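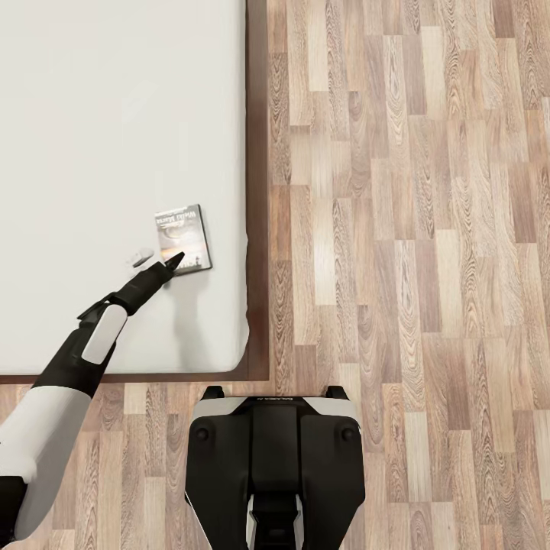

The Ideck bedroom module is one of four practice rooms supplied with the Ideck home tidying simulator, and it is the room most visitors to our Lultthorpe demonstration suite ask to try first. Every room is fully rendered and runs on an ordinary desktop computer, so a training group can work through a pick-up exercise without booking time on a physical machine. In the bedroom the robot stands on the floor at the edge of the bed and has to reach over the wooden rail to get at whatever has been left on the mattress. A DVD case lying flat on a white mattress is harder than it sounds: the fingertips come in low at one corner, and the case is turned at a slight angle, so the operator has to decide whether to line the wrist up first or take it as it lies. The arm throws a soft shadow on the bedding, and many operators use that to judge how close the fingers are.

What is included

The module comes with the bedroom, a library of loose household objects and 20 starting layouts. Layouts can be edited and saved under a new name. Objects can be swapped, moved or rotated, and the starting position of the robot can be changed within the limits of the floor area. A run can be stopped at any point and restarted from the same state - useful when two people want to compare their approach to the same reach.

The object library is shared between all four rooms. If you already hold the kitchen or hallway module, anything you have added there will show up in the bedroom too.

Control

Runs can be driven by hand with a pair of joysticks, from a script, or by a trained policy loaded from file. Hand control is what we use on open days. Scripted runs need the full licence. The demonstration licence allows hand control only and does not save runs.

Camera views are set from the side menu. The view from above is the default and shows the front of the robot's body as well as the arm. Side and wrist views are also available, and 2 views can be shown side by side on one screen.

Visiting the demonstration suite

We hold open days at Lultthorpe through the summer, with the next in July. Sessions start at 10 am and last until mid-afternoon. Kanokwan Kaewsai runs the morning demonstration, which covers the bedroom and hallway, and after lunch visitors take the controls themselves. There are 18 places. Groups from the same college or company are welcome but please book under one name.

You do not need any experience with robots. Wear whatever you like, as all the work is done at a desk. There is step-free access from the car park, and tea and coffee are provided. Lunch is not, but there is a bakery on Brundeck Road.

At the end of the day we can set you up with a demonstration licence on your own laptop. Bring the charger, as the install is slow on some machines.

Licences

Demonstration: free to open day visitors, hand control, bedroom only.
Teaching: all four rooms, hand control, up to 1,000 saved runs per year.
Full: all four rooms, scripts and policies, no limit on saved runs.

Prices are on request from the Prasertsri sales desk. Existing customers on a teaching licence can move to a full one part way through the year and pay the difference.

Comments

Davina Skinner
Came to the last open day with two colleagues from the college. The morning talk was clear and we got plenty of time on the controls in the afternoon. I kept coming in too high over the bed rail and it took me almost 20 goes to get a clean grasp. Would have liked a printed sheet of the joystick buttons.

Charoen Meesuk
Does the bedroom come with a pillow or duvet? We want to try soft items.

Thanakorn Jitpraphai (Prasertsri)
Charoen, there is a pillow in the object library but no duvet at present. You can add the pillow to any layout from the edit menu. Davina, there will be button sheets on the desks in July.

Kamol Hemmin
Parking was full by half past nine when I went. Get there early or use the station.

Contact: Prasertsri Demonstration Suite, Lultthorpe | © Prasertsri. All rights reserved. | Back to top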